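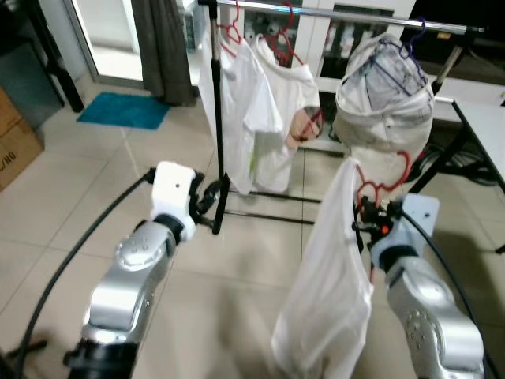 Melten is a method for teaching two-armed robots to handle clothes on hangers. It was developed at Prilolthorpe by Rongrong Peng and Zanele Radebe. The robot learns from 1,863 recorded demonstrations, in which a person guides both arms. Its main idea is to predict the position of the hook first - the cloth is treated later, by a second model. In tests with 60 garments not used in training, thin fabrics gave the most failures.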